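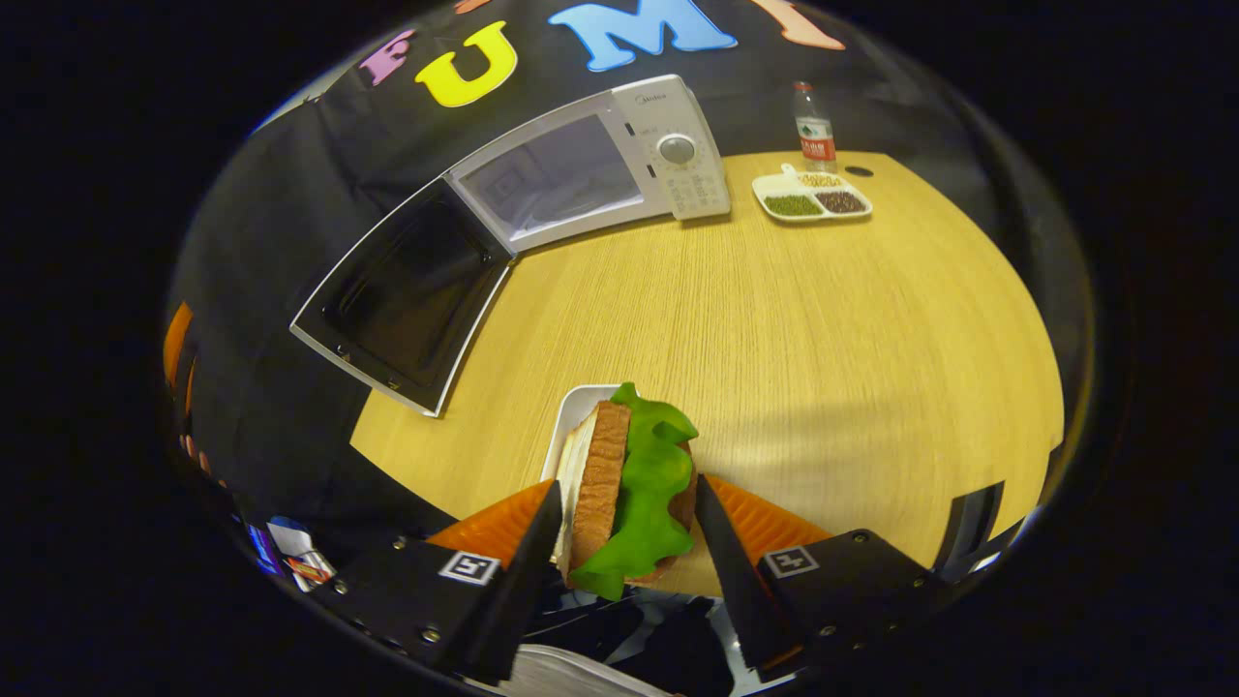 Jerome Saludo
Instructor, Introduction to Robot Manipulation (lab section)

Week 6 notes: Lunch Service

Bring these to lab. I will not be printing more, and the copier has made its feelings known.

1. Where we are

Last week everyone picked up a wooden block and put it down somewhere else, and there was a certain amount of cheering. This week the object is soft. A block keeps its shape when you squeeze it. A toy sandwich has bread, filling and a lettuce leaf with opinions, and all of it moves when the fingers close.

The task is called Iltier on the sign-up sheet, after a cafe I liked that went out of business. In full: take the sandwich out of its white container, carry it across the round table, put it in the microwave, let go. The microwave door starts open. Opening it is Borby, and Borby is in March, so please stop practicing it on my time.

2. Holding a sandwich

Grip across the layers, with the sandwich on its side so they stand vertically between the fingers. One tip goes to the bread, the other to the opposite side. Gripping along the layers works right up until the middle leaves.

Close until the sandwich stops sliding, then stop closing. The ridged orange pads behind the tips are there to help, but only if you let the sandwich get that far in. Most of you pinch with the very ends, as if it were evidence.

Watch the lettuce. It sticks out past the bread at the top and hangs below it at the bottom, so your clearance over the container rim is measured from the leaf. Teams that measured from the bread last term took the container along for the ride.

3. The route

Lift straight up before you go sideways. The tray of grains and beans stays where it is for Kanaan, the sorting task, and the bottle stays behind it. Neither is part of this week's task. If you hit the tray, you pick up the beans, by hand, every one, and the clock keeps running.

There is a small hole in the tabletop near the edge. I have been asked about it every term. It is a hole.

4. What to record

Each team of 2 does 60 demonstrations, trading places halfway. Keep the square markers on the fingers clear of sleeves. A demonstration counts if the sandwich ends up inside the microwave and both fingers come back out empty. It does not count if you pushed it in the last inch with your elbow. I will see the elbow.

Keep the clumsy ones that still succeeded. Throw out the ones where you stopped to talk. My own training set for this task had about 400 demonstrations in it, and 37 of them were me saying hello to people in the hallway. The policy learned to pause politely before lunch.

5. Before next lab

Upload to the Dremis folder under your team name. "final_REAL_2" is not a team name. Write half a page on your three worst grasps and what you would change about each. "Nothing" has been tried.

Reading: chapter 5, up to friction cones. Skip the starred problems unless you enjoy that sort of thing.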